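Tea, properly

Well, I said last month that I'd write about tea when the weather turned, and then it didn't turn, and I've been drinking the stuff by the bucket anyway, so let's get on with it.

I grew up on bags. My mum bought them in boxes of 300 and kept them in a biscuit tin with a dent in the lid, and as far as I knew that was tea, the whole of it. Then in May I went to stay with Jozefína Hrubý, who some of you will remember from the Gralton letters, and she handed me a cup of something from a paper packet with the name Vaněk on it in pencil. I had three more before lunch! I didn't sleep till four in the morning, mind you, but I lay there perfectly happy.

The packet came from Natália Vaněk's shop, a narrow place with a bell on the door and shelves you need steps for. I came home with a black, a smoky one I'm still not sure about and a green that I ruined every single day for a fortnight. Boiling water, you see. I poured it straight from the kettle as I'd always done and it tasted like a wet hedge. Leave the kettle to stand with the lid off while you find your glasses and feed the cat, and it comes out sweet and grassy and altogether different.

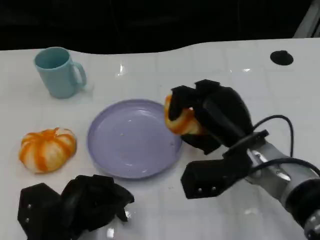 Black tea is far more forgiving and that's where I'd start. A heaped teaspoon in the pot, water as hot as you can get it, four minutes, strain. I do pinch a bit extra if it's the broken sort and I'm not ashamed of it. As for what you drink it from, people get very grand about thin china, but I like something with a bit of heft, and a pale blue mug with a good round loop of a handle is my idea of perfection (matte, too, so much nicer to hold than the shiny kind). My old one went to pieces on the back step and I've yet to forgive the step.

Storage matters more than I thought. Gregor Cruickshank wrote in to tell me off for keeping mine in a glass jar on the windowsill, and he's quite right, light is dreadful for it. It's in a tin now, in the cupboard, well away from the curry powder. Gregor also keeps a tea diary, which had got to 610 entries when he wrote, and he's threatening to send me a copy.

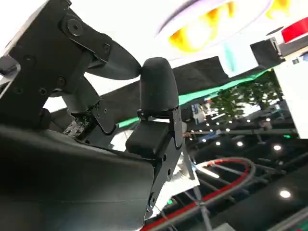
One curved black fingertip, one padded one, close up.

Milk, then. I got more post about milk than about anything I've ever written, including the business with the Dumham bypass. I put it in last. Aurora Serrano puts it in first and has done since she was six, and we've been friends for 24 years and intend to carry on. Igor Machala has none at all, only a spoonful of sour cherry jam, stirred in, and before you pull a face do try it with the smoky one. It's the only way I've managed to finish the packet.

I wanted to say something about Ovar as well, where I had the best pot of the year in a café behind the station, but I've gone past my 3000 letters already and the kettle's just clicked off. Next month, if you'll have me. Keep sending your tea grumbles to the usual address, and if anyone knows how to get a stain out of a linen cloth, put that at the top.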